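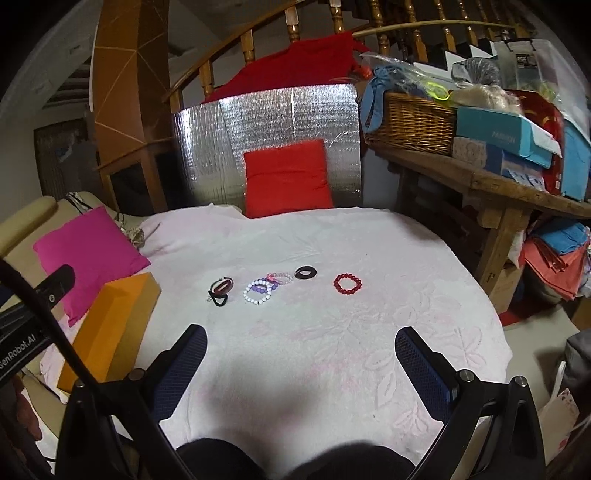 Fig. 1. Beaded bracelets on a textured blanket.

Beads, Trade and Everyday Adornment
Handout 4: Small things that travel

Welcome back, everyone! Last time we finished with cloth, and this week we move on to my favourite subject in the whole course. Beads are tiny, they're tough, and they turn up nearly everywhere people have lived. Please read this before Monday and bring your copy of the reader with you.

Why start with beads?

A bead is any small object with a hole made so that it can be strung or sewn. That covers shell, bone, seed, stone, clay, amber, metal, glass and plastic. Pierced shells are among the oldest ornaments we know of, tens of thousands of years older than farming or pottery. Think about that for a moment! Long before anyone fired a pot, people were picking out shells and wearing them.

Wood rots and cloth falls apart, but glass and stone beads can sit in the ground for centuries. What usually goes missing is the thread. So a digger may find a scatter of beads and have to work out the order from where each one lay, which is slow work and wonderfully satisfying when it comes right.

How glass beads are made

Wound beads: hot glass is wrapped round a metal rod. Look for faint lines running round the hole.
Drawn beads: a bubble of hot glass is pulled into a long thin tube, then cut up. The lines (and any air bubbles) run along the length of the hole.
Moulded beads: glass is pressed into shape. There is often a seam.

Once you've learned to spot these three you won't be able to leave a market stall alone. I speak from experience.

Beads on the move

Venice was sending glass beads all over the world for centuries, and Bohemia became a great rival, with whole families working at home on cutting and stringing. Beads were light, they packed well and they didn't spoil. Be careful with the old story that they were "worthless trinkets" swapped for valuable goods. Buyers were fussy! Traders' letters are full of complaints about stock that wouldn't sell because the colour or size was wrong for that coast, that year.

Case study: the Hutden box

Bohdana Stetsiuk's chapter in the reader looks at a single sewing box from Hutden holding 1152 loose beads. She sorted them by making method first and colour second, and found 89 that had been drawn and then ground by hand. Pay attention to her sorting order. Bohdan Derkach argues in his reply that she should have begun with wear around the hole, and I'd love to hear which of them you side with.

For the seminar

Read Stetsiuk in full and Derkach up to the end of the Ploler section.
Bring one beaded thing from home, old or new. Plastic is very welcome.
Write 70 words on how you think it was made.

Hand lenses are in the second drawer. Dalia Eglītis will be joining us for the second hour with trays of her own wound beads, so come with questions!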